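Rotdale Residents Board > Travel and Transport > Nelirton bus cuts from September

marshgate17
So the 6 is going down to one an hour after tea time. Anyone else had the letter? My mum's on the hill and doesn't drive, she's livid.

Prins_fan
Had it yesterday. It's not a cut, they're moving the buses to the school run. Makes sense to me tbh, evening ones go round empty.

marshgate17
Empty where? I get the 17.15 most nights and I'm stood up as far as the baths. 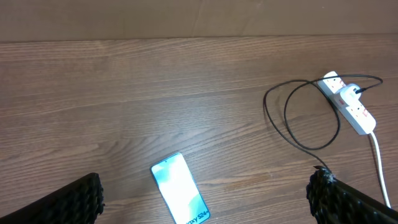
And teh timetable on the stop is still last year's. Mum rang the office and got put on hold twice, gave up.

Attila Szabó
Prins_fan is half right. Mornings are worse, my two get left behind at Derero Road when it's full. But taking it off the evenings is daft, people work shifts.

Prins_fan
Didn't say it was perfect. 900 kids at that school though, they've got to get in somehow.

marshgate17
They've got legs!! Mum's 81 lol

tilly_b
Bit harsh, it's a long old walk from our end with no pavement past the farm.

marshgate17
Fair, sorry. Cross about it. Is there a meeting or anything?

Attila Szabó
Library, upstairs room, 6pm. Date's on the back of the letter. Get there early, only 15 chairs last time.

tilly_b
Back of the letter? Mine's blank on the back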